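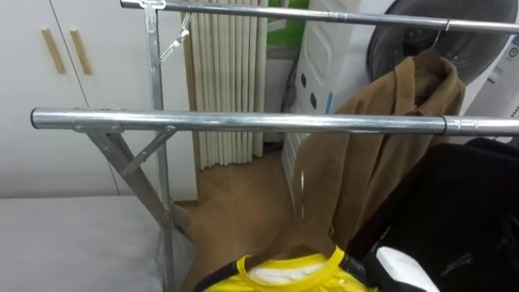

Figure 1. Rack, hangers and garments in the bedroom cell, from head height.

Unit 11: Setting up and looking after the bedroom cell
Course notes, Mellham Robotics Workshop
Prepared by Josefina Carrasco

These notes cover the bedroom cell only. Read them before your first shift. The kitchen cell has its own handout and a different stop procedure.

1. Before power-up

Walk the floor first. Cables run across the parquet near the platform and the rack, and they shift a little every time someone moves the robot. Lay them so that neither foot can land on one. Don't tape over a connector.

Check the rack next. It is tube steel with sleeve joints, and the joints work open under a full load of coats. Push each one home by hand, then look at the white fittings where the uprights meet the top bar. If a fitting turns on the tube, tag the rack and tell the supervisor. Do not pack it with tape.

Hangers are a common source of trouble. Wire hangers bend at the neck, and a bent neck sits crooked in the gripper. Straighten the hook over the bench dowel or throw the hanger out. Keep the bright yellow garment in the set, as it is the one we use for the first pick of the day.

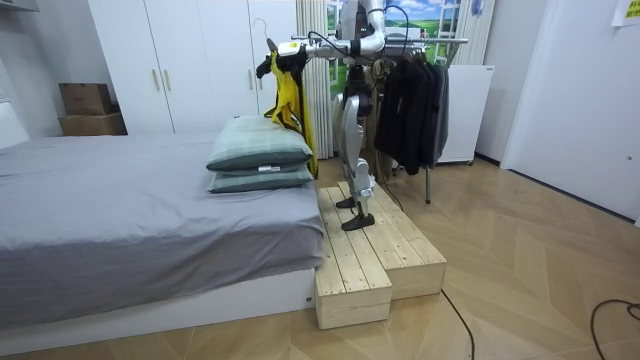
PLATFORM AND STANCE

The robot stands on the two-level pine platform at the foot of the bed. Put the platform down first, push the front block against the bed frame, and rock it with your foot. It must sit flat on the floor. Bring the robot in only when both blocks are steady.

Set the stance with the arms down. One foot goes on the higher step and the other forward on the lower planks, both soles fully on timber. Then raise one arm and run the reach check over the bed with a garment on its hanger. Watch the ankles during the check, not the gripper. Any creep in the feet means you stop and start the stance again.

2. Gripper care

Wipe the finger pads at the end of each shift. Lint from dark coats builds up and the hanger wire begins to slip. Pads are changed after 100 hours, or sooner if the surface is glazed. Spares are in the Najjar drawer.

3. Recording faults

Write the fault in the Trundum log before you clear it. Give the joint, the garment and the step you were on. "Arm problem" is no use to the next shift.

For the practical, bring closed shoes and your signed stop card. You need 80 per cent to be cleared for solo setup. Re-sits are held in December.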